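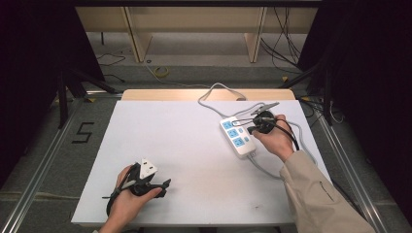 The Botthorpe Technical College Robotics Club met in Room 37 for the final evening of its qualifying season. The rules of the Zedton Challenge, posted on the door since July, required each entrant to demonstrate a household task by hand before any machine would be permitted to learn it. The task assigned to the second-year entrant was the connection of a plug. She stood at the white board with a black gripper in each hand, the plug held in the left and the power strip waiting near the right, its three blue socket panels set in a row. The gray cord lay in a wide loop across the board. She had been advised to leave it as it fell - a household would not arrange its cords for the convenience of a machine.

The examiner from Firora read the conditions aloud. Each entrant was allowed eight attempts. Speaking was discouraged. An attempt was considered complete when the plug was fully seated and both grippers had been withdrawn.

"Is the entrant ready?" the examiner asked.

"The entrant is ready," she replied, and was embarrassed by how much she sounded like the rules.

Her first two attempts were recorded as incomplete. On the third, she remembered the weeks she had spent with the Bognár manual, which devoted four pages to the wrist and a single line to patience. She lowered her shoulders. The plug met the socket at a slight angle, and she corrected it slowly, as she would have wished to be corrected herself.

The examiner made a mark on the form and turned the page.

"Please continue," the examiner said. "The machine will need to see that again."

She withdrew the plug and returned her hands to the starting position.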